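Tidying up, one toy at a time: an evening with the Siswood robot club

I got to Siswood at half past five in December, soaked through, and the first thing anyone said to me was "mind the cables". Fair enough. There are a lot of cables.

The robot club meets upstairs, in what used to be the geography room, and it has 18 members this term. I'd come to talk to two of them. Toàn Hầu is in the sixth form and writes most of the code. Kha Lại is a year younger and looks after everything you can pick up and drop, which on the evening I visited included a kettle, two screwdrivers and my phone. They are working on an entry for the Gestthorpe competition in the spring, and the task they've picked is tidying up. Toys on a table, tray on the same table, two arms, go.

"Everyone hears that and thinks it's the easy one," Toàn told me. "My little brother can do it. Well, he won't, but he can."

I asked how they'd ended up with tidying when there were other tasks on the list. Stacking was the popular choice, apparently, and half the club wanted it. Kha talked them round.

"I just said, who's ever gone home and thought, I wish I had a robot that could stack cups?" she said. "But tidying, my mum would have that tomorrow. She'd have it tonight!"

Their team is called Skemadness (there was a vote, it was close, and some people are still cross about it). The program that runs the arms has its own name, Betancur, and they talk about it the way you'd talk about a slightly dim family dog. Betancur's in a mood. Betancur did that on its own. I found myself doing it too by about seven o'clock.

What surprised me was how much of the work is just moving things by hand. To teach Betancur a move, one of them steers the arms through it, start to finish, and the computer records the lot. Then they put the toys somewhere else and do it again. They'd got to 326 recordings when I visited, and Toàn reckoned 66 of those were no good.

"What's wrong with them?" I asked.

"Me," he said. "I get bored and I rush. And then it learns to rush. You watch it go for something really badly and you think, oh no, I know that move, I did that after lunch."

So now they swap over. Kha does a batch, Toàn does a batch, and whoever isn't driving sets out the toys and is meant to keep quiet. Kha doesn't keep quiet. She does a sort of snooker commentary, whispered, and I'm sorry to say it's very good.

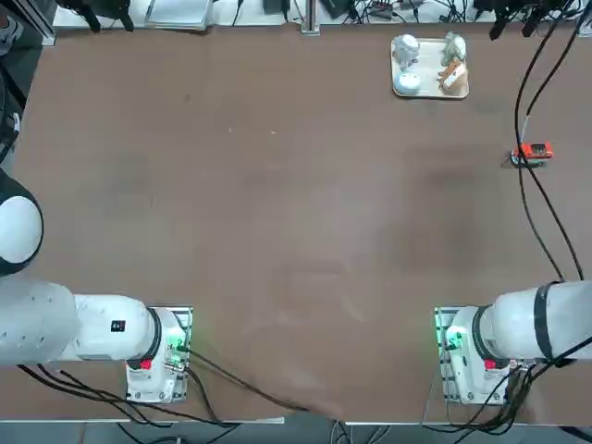

Both arms and the tray, with the red car still out on the table.

The car is a sore point. I'd assumed the little figures would be the awkward ones, being small and all sorts of shapes, but Toàn shook his head before I'd got to the end of the question.

"Figures stay where you put them," he said. "The car's got opinions. You touch it a bit wrong and it's off, and then the arm's going for where it used to be. It looks so silly. It closes on nothing and then carries the nothing over to the tray, dead careful, and puts it down."

"We clapped the first time," said Kha. "It was so proud of itself."

They've tried a few ways round this. One was to come at the car from straight above. Another was to have the second arm act as a kind of bumper, so there was something for the car to stop against. That one was Kha's, and she's still fond of it, but getting both arms into the same bit of table without a bump was giving everybody nerves. For now they're going from above, slowly, and adding more recordings with the car in different places. The aim is 200 new ones before the end of term, which Toàn said in the voice of someone who knows exactly who'll be doing them.

I had a go, of course. You can't stand next to something like that for an hour and not ask. Kha put me on the right arm and told me to pick up anything I liked, and I picked the car, because I'm an idiot and I'd learnt nothing. I chased it halfway across the table — very, very slowly, like a dream where you're running for a bus — and then I knocked it clean off the edge.

"That one's not going in," said Toàn.

I asked them both what they'd got better at since they joined. Toàn thought for ages. He said he used to change five things at once when something went wrong, and then if it worked he had no idea which one had done it. Now he changes one, runs it and writes it in the book. The book is a proper paper one with a tea ring on the cover. I was allowed to read a page, and my favourite entry said only "worse".

Kha's answer was quicker. "Lifting the tray," she said. "I used to move it every time I cleared up and never put it back in the same place. And he'd spend the whole next session thinking his code had broken."

"Three weeks," said Toàn.

"It was two."

"It was three, it's in the book."

They do move it on purpose now, a little bit each time, so that Betancur has to look for it. Toàn would like it to cope with any table and any tray by the spring. Kha would like it to cope with the car. When I asked about winning at Gestthorpe they both went a bit shy and started winding up leads.

There was time for one more run before the building closed. The club gathered round, and somebody turned the radio off. Kha set out the toys, put the car down last and took her hand away as if it might go off. Then Toàn pressed the key and shooed us all back a step, and I went and stood by the door with my wet coat on, and watched with everyone else.

If you're at Siswood and fancy joining, Kha says they need someone with patience for the after-lunch recordings. Go up the stairs, last room on the left. Mind the cables.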